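Turon's Buyback Numbers Don't Add Up to Much

The city of Turon wants you to know it took in 1,497 guns in August. The figure is on the mayor's website, it was on the banner behind the podium at the press conference, and it has turned up in every email I've gotten from City Hall since. The goal had been 1,000. They beat the goal, so the program worked, so the council should pay for another one this year. That is the whole argument, and on the evening of Fri 13 January the council will sit down at Hordiienko Hall to vote on it.

I read the after-action report. It took me one evening and most of a pot of coffee, and I'd bet fewer than half the people voting on the money have done the same. I don't come away thinking anybody lied. I come away thinking the city bought a very nice number and now would like to buy another one.

What came in the door

Start with the tables in the back of the report, where the guns are sorted by type. The biggest group is single-shot and bolt-action long guns. The next biggest is listed as "inoperable or incomplete," which covers rusted-shut revolvers, shotguns missing a bolt, and barrels with nothing attached to them. Then come old .22s, then pump shotguns, then handguns in working order.

At the bottom of the table is the category the mayor talked about all last summer, the semi-automatic rifles. The buyback took in four.

Four is fine. I have no quarrel with a person who owns one of those rifles, doesn't want it, and would like it gone. But go back and look at the flyers. Every one of them had a picture of a black rifle on it. If you asked the average taxpayer in this city what they were paying for, they would have told you it was those. They were paying for Grandpa's squirrel gun.

Working handguns made up 17 percent of the total. Handguns are what people get shot with in Turon. The police department's own yearly summary says so, and it has said so every year I've been reading it. So if you want to judge the program by the problem it was sold to fix, you start by throwing out most of the headline.

Who stood in line

I went down on the Saturday and watched for a couple of hours from across the street. The line was long, and it was friendly, and it was old. There were a lot of retirees. There were a lot of widows with a gun wrapped in a bath towel. One man had a gun case so covered in dust that he left handprints on it. I talked with some of them afterward and the stories were mostly the same. Somebody died, the gun was in the closet, they didn't know how to get rid of it, and the city was handing out gift cards.

That's a decent service. If the city wants to help people get rid of guns they inherited and don't want, I'd support it, and it could be done at the front desk of the police station any day of the week for the cost of a receipt book. Any licensed dealer in town will take those guns too, and will pay for the good ones.

What I didn't see was a single person who looked worried about being seen there. The city's theory is that somebody who might commit a crime with a gun will trade it for a grocery card. I would like to meet that somebody. The report doesn't claim to have found him. It says the program "reduced the overall availability of firearms in the community," and that is true in the way that taking a bucket out of the lake reduces the lake.

Follow the contract

Here I get a little more irritated. The city didn't run the buyback itself. It hired Deltness, an outfit that manages events like this for cities and counties, and Deltness was paid a flat fee plus a bonus for passing the goal.

Think about that for a minute. The company that set up the sites, wrote the price list and did the advertising was paid extra for volume. It was not paid extra for working handguns, or for guns later traced to a theft, or for anything else that might have something to do with crime. So the price list did what a price list will do. A gun was worth a card whether it fired or not. Word got around fast, and people cleaned out their barns.

I asked the city's communications office who picked 1,000 as the goal. I was told it was "developed in partnership with the vendor." I'm not going to pretend to be shocked. If my boss let me help write the goal my bonus was tied to, I'd have a boat.

The counterargument, fairly put

Illia Lysenko, who represents the east side on the council and voted for the first buyback, was good enough to talk with me for the better part of an hour. He's no fool and he doesn't talk like a press release. His case is that a gun in a closet is a gun that can be stolen, or found by a kid, or used by somebody on the worst night of their life. He told me, "If one of those closets had a bad ending waiting in it, I'll take the trade."

I think that is the best argument there is for a buyback, and I noticed it's a different argument from the one on the flyers. It is about accidents, theft and suicide. Those are real. I lost a cousin that way and I don't need a lecture on it.

But if that's the case for the program, then make that case, and spend the money where it would do the most good for those things. Lock boxes are cheap. So is a quiet, no-questions arrangement that lets a family hand over a gun for a few months while somebody gets through a bad stretch, and then get it back. The Lurkus Range on the county road already does a version of this for its members, free, and has never asked the city for a dime. When I brought it up, Lysenko said he hadn't known about it. He wrote it down, to his credit.

A buyback happens on one weekend. A bad stretch doesn't check the calendar first. And the household that most needs a gun locked up is very often one that has a reason to keep it, lives somewhere the police take a long time to get to, and isn't going to stand in line to be congratulated by the mayor for giving it up. You can reach that family if you don't insult them first. The flyers insulted them.

About those stolen guns

One more thing from the report, or rather missing from it. The buyback was no-questions-asked. I understand why. But it also meant guns were to be destroyed after only a basic serial number check, and the report doesn't say how many came back as stolen. It doesn't say any did or that none did. There's a line for it in the table of contents and then the section isn't there.

If a gun was stolen from somebody's truck, the owner ought to get it back. If it was used in a crime, a detective ought to see it before it goes in the shredder. I've asked for the missing section in writing, twice. I've been thanked for my interest, twice.

I don't assume the worst. Sections get dropped from reports all the time because somebody went on vacation. But a program that wants a second round of public money should be able to answer a question that simple about the first.

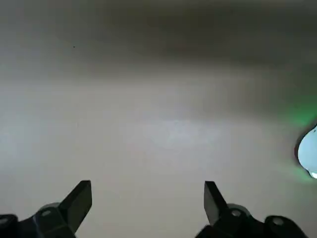
What the council should ask

I'd like to hear five or six plain questions from the dais before anybody raises a hand. How many of the working handguns came from inside city limits? The sites were close enough to the county line that I saw plenty of out-of-town plates. How many of the people who turned in a gun still own others? What did the city pay per working handgun, once you take out the junk and count the Deltness fee and the police overtime? Where is the stolen gun section? Will there be a bonus in the new contract, and for what?

And somebody should ask whether shootings went down. The report skips that one too. I looked at the department's monthly numbers for the fall and they look a lot like the fall before. A few months is too short to prove anything in either direction, and I'd say the same if they had dropped. But you can bet that if they had dropped, it would be on the banner.

I expect the council will pass it anyway. The vote is easy, the picture of the pile is good, and a member who votes no will get a mailer about it. I've watched this council long enough to know what a mailer does to people.

Public comment comes before the vote, and you have to put your name on the sheet at the door. I'll be there with my copy of the report, and I plan to use my time reading the table on the back page out loud, starting from the bottom.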